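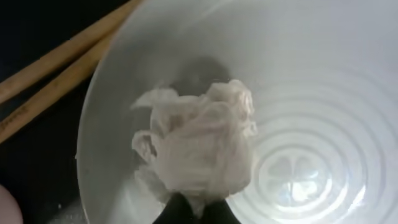 Chapter 3
Gathering Examples

Print | E-mail this chapter

Search this book Enter a word or phrase Go

3.1 Where the examples come from

A learning system for a robot starts out with nothing. It has a network of a certain size, a set of inputs and outputs, and a rule for adjusting itself. What it will later do with a bowl or a piece of paper depends almost entirely on the examples it is given. The previous chapter covered the machine. The present one covers the examples: who makes them, how they are recorded, which ones are kept, and how much work it takes to get a set that is worth training on.

The word "example" is used in a narrow sense in this book. An example is one complete recording of a task, from a known starting point to a known end point, with the camera pictures and the robot's own measurements stored together. A single still picture is not an example. Neither is a list of joint positions with no pictures. A recording in which the operator gave up halfway may be an example of something, but it is not an example of the task, and it has to be stored under a different label or thrown out.

Most of the chapter follows one piece of work, the bowl task carried out at the Arkmont teaching laboratory under Margit Sipos. The task is small. The robot takes a crumpled wad of thin paper in its gripper, wipes the inside of a bowl with it, lifts the paper out, and sets it down beside the bowl. A child can do it. It was picked because it brings together several things that are hard for a learning system: a soft object with no fixed shape, a curved surface, and shiny glaze that changes its look as the camera moves.

3.2 The operator

The examples in the bowl task were made by remote control. An operator holds a pair of hand controls and moves them as if holding the paper directly, and the arm follows. The operator in the first round was Attila Borbély. The second round was shared between Attila Borbély and Theano Kontogiannis, who had not used the controls before.

It is tempting to have all the examples made by the best operator available. The recordings will be smooth and short and few will be wasted. The trouble shows up later. A skilled operator rarely ends up in a bad position, so the recordings contain very few cases of getting out of one. The trained system then does well until it drifts a little to one side, and from there it has nothing to go on. Kontogiannis's early recordings were slow, and she often had to lift the paper and begin the stroke again. Several of these recordings were among the most useful in the set.

Poor recordings and slow recordings should be kept apart in the mind and in the log. A slow recording in which the operator makes a mistake, sees it, and puts it right is a good example. A recording in which the operator makes a mistake and carries on to the end as if it had not happened teaches the mistake.

Operators get tired sooner than they expect. At Arkmont the sessions were stopped after 18 recordings, whatever the operator said about being able to go on. Before that rule was made, the last recordings of a long session had strokes that were visibly shorter than the first ones, and a wiping stroke that stops short of the rim is learned just as readily as one that reaches it.

3.3 What the camera sees

A camera mounted at the wrist moves with the gripper. It has a close view of the fingertips and whatever is between them, and a changing view of everything else. For tasks where contact matters, this close view is usually worth more than a second camera on a stand, although many systems use both.

Three things need attention.

The first is how much of the work the gripper hides. With the fingers pressed into a soft object, part of the object folds over the fingers and part of the fingers covers the object. The system has to judge the grip from what is left. If the paper is always crumpled in the same way, the system may come to depend on that one shape. In the bowl task the paper was taken out and crumpled again by hand between recordings, and changed for a new piece whenever it began to tear.

The second is light. A glazed bowl throws back a bright patch that slides across the surface as the wrist turns. Raised rings or a molded pattern in the base will each catch the light in their own way, and a patch of glare can wipe out part of a pattern completely. The gripper also casts a shadow on the wall of the bowl. A person looks past all of this. A learning system has to be shown that the bright patch and the shadow are of no importance, and the only way to show it is to record under more than one arrangement of lights. Sipos had the lamps moved at the start of every session and the new positions written in the log.

The third is everything outside the bowl. A wrist camera will take in part of the table, and anything lying there becomes part of the example. If a pair of chopsticks lies on the same side of the bowl in every recording, the system is free to use the chopsticks to work out where the bowl is. It will then fail when they are moved. Two remedies are possible. The table can be cleared for every recording, or the things on it can be changed often enough that they are of no help. The second remedy is better for a robot that will work on real tables. It costs more time, and it must be planned, as operators left to themselves tend to put things back where they were.

3.4 The starting point

Each recording begins from a starting position, and the spread of starting positions limits what the system will be able to do. If the bowl always stands in one place, the system can learn the task as a fixed movement and ignore the camera altogether. Its score in the laboratory will be high. Annelies Van Wijk, who ran the tests on the first trained system, moved the bowl by the width of a hand and found that the arm wiped the table.

For the second round the tabletop was divided into a grid, and a short program called Tivum chose a square before each recording. The operator placed the bowl in that square and turned it as the program directed. The choice was left to a program for a plain reason. People asked to place a bowl "anywhere" place it near the middle and slightly toward themselves.

The height of the gripper at the start was varied as well, and so was the kind of bowl. Bowls with a smooth inside and bowls with ridges were both used. The ridges turned out to matter more than had been thought, as thin paper can catch on a raised edge and be pulled out of the fingers. An operator feels for this by watching the paper bunch up and easing the hand back. No rule for it was ever written down, and it was left to the recordings to carry it.

3.5 Deciding what to keep

The second round produced 300 recordings. After review, 148 were kept for training.

Students meeting this figure for the first time often take it to mean that half the work was wasted. A loss of this size is common in a first serious attempt at a contact task. The reviewer, Hajnalka Fodor, watched every recording through and sorted it under one of these headings:

Complete. The paper reached the base and the wall of the bowl and was set down on the table.
Complete with correction. As above, with at least one mistake seen and put right by the operator.
Incomplete. The paper was dropped and not recovered, or part of the bowl was missed.
Faulty. The pictures and the arm measurements did not line up in time, or some of the data was missing.

Only the first two groups went into training. The largest loss was in the last group, and it had nothing to do with the operators. The recording software, Brilluslow, had been set up so that the camera clock and the arm clock were matched once at the start of the day. By the afternoon they had drifted apart, and in the recordings the paper seemed to move before the arm did. The clocks are now matched at the start of each recording. Had one of the morning recordings been compared with one from three o'clock on the first day, the fault would have been found then.

We use cookies to remember your place in the book. Accept | Settings

The incomplete recordings were stored and not deleted. Section 3.9 describes how they were used to train a second, smaller system whose only job is to tell whether the task has been done.

3.6 The log

A log entry is made for every recording, kept or not. In the bowl task it held the operator's name, the grid square, the bowl used, the lamp positions, the state of the paper, and a line for remarks. Filling it in takes less than a minute. The line for remarks is the one most often left blank and the one most often wanted later.

The Bodnár layout, given in Table 3.1, is a sound starting form for a small laboratory. It should be changed to suit the task before the first session and then left alone until the round is over. A form altered in the middle of a round makes the early entries hard to compare with the later ones.

Before going on to Section 3.7, readers with access to an arm should record a short session of their own, using any soft object and any open container, and fill in the log as they go. The recordings will be needed for the exercises on matching clocks.

Print | E-mail this chapter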